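Basket and tray sizes for a canteen returns shelf

Kozłowski
Posts: 1630

We are replacing the returns point in the canteen at the Dekwood site. At present everything comes back on one trolley: trays, cups, leftovers, and whatever people forget. I want to split it into two open baskets plus a flat tray, all on one shelf at waist height. The shelf is 1000 mm wide. Has anyone run something like this for longer than a month? My main questions are basket material and whether colour alone is enough to tell people what goes where.

hcuadros
Re: Basket and tray sizes

Colour alone was not enough for us. We ran it at Clonville from December with two colours and no signs. Regular staff learned it within days. Visitors did not, and on training days the sorting was close to random. We added a printed word on the wall above each basket and the problem went away.

On material, I would avoid natural wicker for anything that has held food. The weave traps crumbs and you cannot get a brush into the corners. Use a moulded crate that goes through the dishwasher.

- Hernán Cuadros

bistus_stores
Re: Basket and tray sizes

I disagree on wicker. A liner solves it. We use a cotton one, washed with the tea towels. Moulded crates are louder, which matters if the returns point is near where people eat. Ours at Bistusbridge is next to the seating and the noise was the first complaint.

Kozłowski
Re: Basket and tray sizes

Noise is a fair point. The shelf backs on to the seating area. I have a brown and an orange basket in mind, plus a green tray with rounded corners. 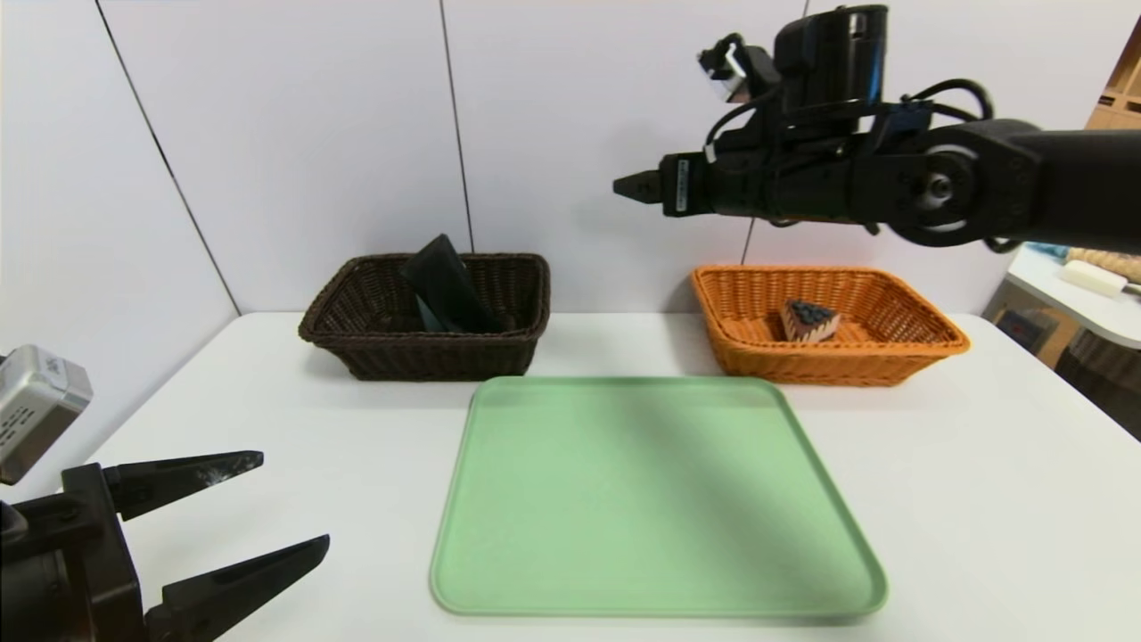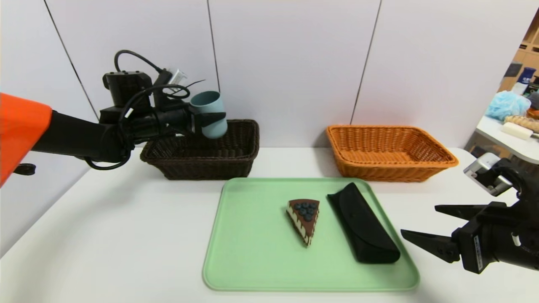
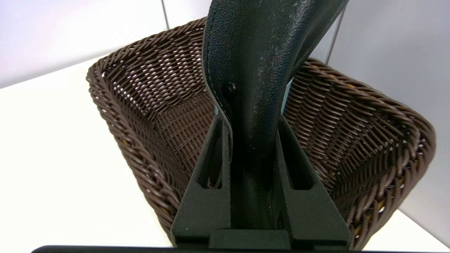
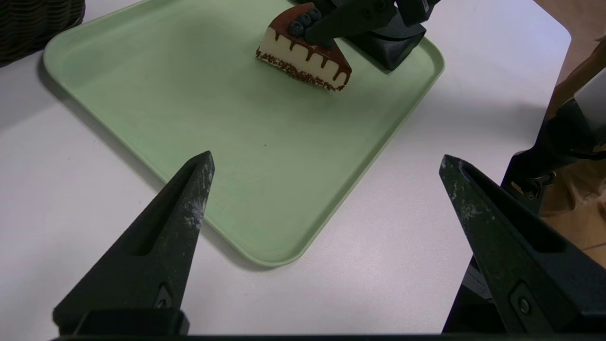
Brown basket in the first three, green tray in the first and last.

hcuadros
Re: Basket and tray sizes

Brown and orange are too close under warm lighting. If your canteen has the yellow tubes, people with poor colour vision will struggle. I would keep the brown and change the other to white or blue.

The tray shape is fine. Rounded corners wipe down more quickly than square ones.

z_pawlowska
Re: Basket and tray sizes

The contrast between those two is mostly lightness, one being dark and the other light, so most people with red-green deficiency should still separate them. I would test it before spending money on a different colour. Agree about the printed word in any case.

A separate point: do not put lost property in the same row as crockery. Someone will drop a half-full cup on top of a wallet. Ours is on its own shelf, 2 metres away, and is emptied on Fridays.

Zdzisław Pawłowska

bistus_stores
Re: Basket and tray sizes

Seconded on lost property. Also check the gap between the baskets. If they touch, cups get balanced across the two rims. We leave a hand's width.

Kozłowski
Re: Basket and tray sizes

Thanks. Current plan: liners, printed words, lost property moved to the reception desk, gap between baskets as suggested. I will keep the colours for the trial and change them if the sorting is poor. Trial length is 4 weeks. Does anyone have a washing temperature for the liners?

bistus_stores
Re: Basket and tray sizes

60 degrees. Buy twice as many as you think, they go missing.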